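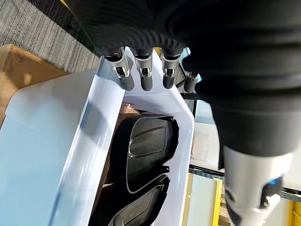
Red lentil soup, the quick way

OK, fast one today. Lentil soup. One pot, on the table before anybody starts eating crackers out of the box. I got the base of it from Bogdan Vasiliu, who used to cook the lunches at Mostevlow and never measured a thing, so the amounts are mine.

What you need

400 g red lentils (the split kind, they go soft fast)
2 onions
2 big carrots
Garlic, as much as you like. I like a lot
A spoon of tomato paste
Cumin, smoked paprika, salt
Vegetable stock, enough to cover plus a couple inches
A lemon

What to do

Rinse the lentils. Really rinse them, til the water stops looking like dishwater. Leave them in the strainer.

Chop the onions. Small-ish. Doesn't matter much if you're blending.

Oil in the pot, medium heat, onions in with a good pinch of salt. Let them go properly soft, a little gold at the edges. Don't rush this part even if you rush everything else.

Carrots, garlic, spices. Stir for a minute. Then the tomato paste, and keep stirring until it goes dark and sticks a bit.

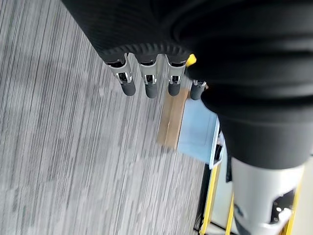 Issue 704

Lentils in, stock in. Bring it up to a boil, skim the foam, turn it down low. Lid half on. 20 minutes, stir it now and then so the bottom doesnt catch.

Blend or don't. I do half. Stick blender, a few pulses, stop while there's still some carrot to chew on.

Squeeze in the lemon. Taste. Probably needs more salt, mine always does.

Too thick? Hot water, splash at a time. It sets up like cement in the fridge overnight, same fix.

To freeze: cool it first, flat in bags, out of the bag and into the pot frozen. I made a double batch last December and we were still eating it when the clocks changed.

On top: yogurt, chili flakes, fried onions if you can be botherd. Toast on the side. The seeded loaf from Rastbridge is good for this, day old is fine.

No cumin in the house? Curry powder. Different soup, still dinner.

Next time, the flatbreads. Dough needs a night in the fridge so buy yeast.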